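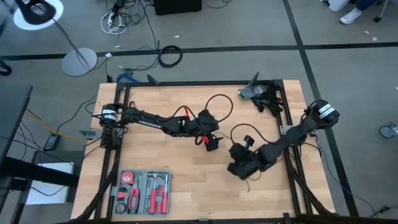 *Butcher-block top with a light, striped grain.*

# Drullex Table and Worktop Oil

Wood was a living thing once and has never quite got over it. Leave a solid top bare and it will drink your tea, remember your curry and record every glass put down by every guest who swore they had used a coaster. Drullex is an oil for people who own a table like that and would like to go on using it.

It comes from the Mokano workshop, where Zoriana Lysenko mixes it in batches and writes the batch number on each lid in handwriting that has improved a little over the years. We have now sold 3,307 tins. A fair number of those went to the same customers, which we take as praise, though Zoriana points out that it could also mean they keep losing them in the shed.

## What it does

Drullex soaks in and hardens inside the surface. There is no shiny skin on top to chip or peel, and the wood still feels like wood when you lean on it. Pale tops go a shade warmer. Dark ones go darker, and if you don't want that, try the underside first.

It will slow down water, wine and cooking fat long enough for you to find a cloth. It won't stop a hot pan, a dropped knife or a teenager doing homework in biro. We get letters about all of these.

## Which tin

- **Drullex Clear.** The ordinary one. Buy this if you aren't sure.
- **Drullex Pale.** Has a touch of white in it, so that light wood stays closer to the colour it was in the shop.
- **Urkon Scrub.** A soap, sold separately, for washing an oiled top. Washing-up liquid also works but strips the oil a bit more each time, and then you are back here buying Clear, so we are of course torn on the matter.

All of them come in the 2 litre tin. We did try a smaller one, and everybody ran out halfway across the table and rang us.

The price is £61 for either oil. Yaryna Romaniuk, who answers the phone, has heard all the remarks about this already. A tin does a large dining table with plenty left for next time, as long as the lid goes back on properly. Press it down with your foot and a bit of scrap wood. Hammers bend it.

## Putting it on

Sand the top with the grain, finishing with a fine paper, and get the dust off. Then get the dust off again. Most of the lumps people send us photographs of are dust.

Stir the oil, don't shake it. Pour a small puddle on the wood and push it about with a lint-free cloth until the whole surface looks evenly wet. Don't forget the end grain, which will take far more than seems decent. After a quarter of an hour, wipe off everything that hasn't gone in. Be thorough – oil left sitting on the surface turns to a sort of toffee and stays that way into the next school term.

Leave it overnight and do it again. Two coats will do for a table. A kitchen worktop beside a sink might want another, and a top that has been bare for years will let you know.

**Lay used cloths out flat, outdoors, until they are stiff, or soak them in water before they go in the bin.** Oily cloths left in a heap can heat up and catch fire by themselves. It's the only part of this page we'd like you to read with a straight face.

## Questions we get

**Can I use it over varnish?** No. It will sit there looking at you.

**Does it smell?** Yes, faintly of nuts and a garage. It fades in a few days with a window open.

**Will it get rid of the white ring from my mug?** Sometimes. Sand the ring lightly and re-oil, then feather it outwards so that you don't swap a ring for a patch.

**Is it the same as the old Vasylenko oil?** Nearly. The recipe started there, but ours dries faster and the tin no longer leaks at the seam.

## Delivery

Tins go out by courier, well wrapped. Orders placed in January take longer, as the oil thickens in the cold and Zoriana won't fill tins until it runs properly. Unopened tins can come back for a refund. Opened ones are yours, and so is the table.

Page last changed 7/23/19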